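Shared Workshop Build Project: Hand-Held Grippers for Recording Manual Tasks
Final report, submitted 3/28/18
Project group: Elsa Lie, Sem Van Loon, Zlatko Petkov
Supervisor: Annelies Michiels
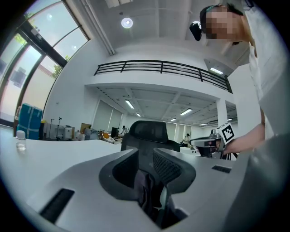
The aim of the project was to build a pair of hand-held grippers that a person can carry through an ordinary task, so that the movements of the hand can later be copied by a robot arm. The work was done in the shared workshop at Kelville. Each gripper has two fingers set in a grey housing, and the pads on the inner faces of the fingers were the part of the design that took the most time. The position of the tool is tracked by means of a printed marker. In the second gripper, held at the desk, the black-and-white pattern is carried on a white cube mounted on top of the body. The cube was chosen over a flat plate after the February review, as a plate was lost from view whenever the wrist was turned.

1. Requirements

The requirements were agreed with the supervisor at the start of the term. The gripper was to be used in one hand by an adult without a strap. It was to open to at least 60 mm between the pads. It was to be made with the tools available to workshop members, and any part that wore out was to be replaceable without taking the housing apart. The group did not set a requirement for appearance.

2. Construction

The housing was printed in two halves and joined with screws from the underside. The first print warped along the lower edge and was discarded. For the second, the wall thickness was increased and the part was turned on the print bed, which gave a straight edge but a longer printing time. The finished tool has a mass of 756 g, including the camera and cable. This is more than the group had hoped for, and most of it lies forward of the grip.

The fingers are driven through a trigger and a pair of linked arms. Bearings were ordered from Koster and arrived one size too large. Frans Kramer, who runs the workshop's metal bench, turned a set of sleeves so that they could be used, and these have been left in place.

Several pad materials were tried. Smooth rubber held card and plastic well but let cloth slide. A textured pad was better with cloth. The pads are fixed with double-sided tape and can be changed in a few minutes.

3. Recording and software

Recordings were handled with Dritix, the logging program written by last year's group. Two changes were required. The start signal is now given by holding the trigger closed for a short time, and files are named by session and operator. Zlatko Petkov wrote both changes and the notes that go with them, which are kept in the project folder.

4. Trials

Trials were carried out at the desks and the long table. The tasks were picking up a folded cloth, moving a small bottle from one side of the desk to the other, and placing a box lid. In total 161 recordings were made, of which 36 were rejected. The usual cause of rejection was that the marker had been covered by the operator's sleeve or by the other gripper. A smaller number were lost when the cable was pulled out of its socket.

Operators reported tiredness in the forearm in longer sessions. Sem Van Loon carried out a short comparison with a counterweight fitted at the rear, but the added mass was disliked and the idea was dropped.

5. Remaining work

The cable socket should be moved to the rear of the housing and given a clamp. The trigger spring is too stiff for smaller hands and a softer one is on order from Dimona. The group also recommends that the marker cube be raised slightly on a short post. The drawings for the post are complete but the part has not been printed.

The two grippers, the spare pads and the unused bearings will remain in the workshop store until the next group begins.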